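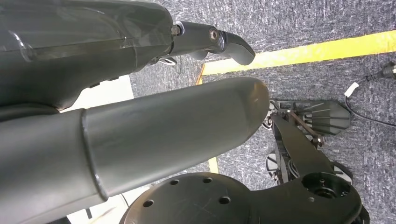
Items 3 and 4: translucent film, creased; round black plate, bolt holes, light scratching.

Nerska Storage and Packing Working Group
Minutes of the Monday meeting, Brastano site, upstairs meeting room
Opened 9:30 am

Present: stores, packing bench, receiving, site maintenance, purchasing (by phone)
Apologies: transport

1. Previous minutes
Accepted with one correction. Under shelving, "bay 19" should read "bay 22". Bay 19 is the returns bay and its labels are unchanged.

2. Matters arising
2.1 Voveck shelving. The replacement uprights for bay 22 have been delivered. Maintenance will fit them once the bay is cleared. Stores asked that the lower shelf be set high enough for the low trolley to pass underneath. Agreed.
2.2 Aisle marking. The yellow line in front of the packing bench is worn at the turning point. Repainting is held over until the floor has been scrubbed.
2.3 Label stock. Purchasing confirmed that the grey labels are no longer supplied in the wide format. The narrow format will be used and the part description shortened to fit. Receiving noted that the colour is easily confused with the off-white quarantine label under the bench lights. Purchasing to ask for a darker grey.

3. Protective film
3.1 Packing tabled a comparison of the Bortolotti film and the film now in use. Both are translucent. The Bortolotti film is the heavier of the two and tears less at corners, but does not cling to itself as well and needs tape at the overlap.
3.2 Discussion of creasing. Packing's position is that creases are cosmetic and can be ignored on any smooth casing. Receiving's position is that creases catch the light and make it difficult to check a glossy surface without unwrapping it. No agreement reached on a general rule. For the present, film on glossy surfaces is to be drawn flat on the inspection side; elsewhere creasing is acceptable.
3.3 Tape is not to be applied directly to a finished surface. Film to film only.
3.4 Offcuts. The bin beside the bench is being filled with mixed film and strapping, which the recycler will not take. A second bin is to be placed on the aisle side. Maintenance has one spare.

4. Plates, fasteners and small fixings
4.1 Round plates. Several have been stacked face to face with no interleaf. Scratching on matte black faces was discussed. Stores considers faint scratches and light scuffing normal for a mounting face and proposed that they be accepted without a report. Receiving agreed, provided the bolt holes are clean and round. Adopted.
4.2 Interleaf. Kraft sheet to be cut to size and placed between plates on the shelf. Foam was considered and declined on cost and bulk.
4.3 Screws. Loose screws are not to travel in the same bag as a plate. Bag separately, label, then tape the bag to the kraft sheet – not to the plate.
4.4 Recessed fasteners. Packing asked whether recesses should be plugged before wrapping. Maintenance advised that plugs have been left in place at assembly on past jobs. Recesses to be left open under the film.
4.5 Light wiring and thin cable. To be tucked clear of any edge before wrapping and never used as a lifting point. Stores will add a line to the bench card.

5. Bench card
The card over the packing bench is two revisions old. Stores to reissue it with 3.2, 3.3, 4.3 and 4.5 included, in larger type. Purchasing asked that it be laminated this time.

6. Other business
6.1 The tape dispenser with the bent guard is to be withdrawn.
6.2 Receiving reported draughts at the roller door. Maintenance will look at the bottom seal.
6.3 The kettle in the upstairs room trips the circuit when used with the heater. Noted – use one or the other.

7. Actions
Maintenance: fit Voveck uprights; place second bin; check roller door seal
Purchasing: trial quantity of Bortolotti film, 2 rolls; darker grey label
Stores: cut kraft interleaf; reissue bench card
Packing: withdraw damaged dispenser; keep a note of tape used with the trial film

Closed 10:40 am. Next meeting in August, same room.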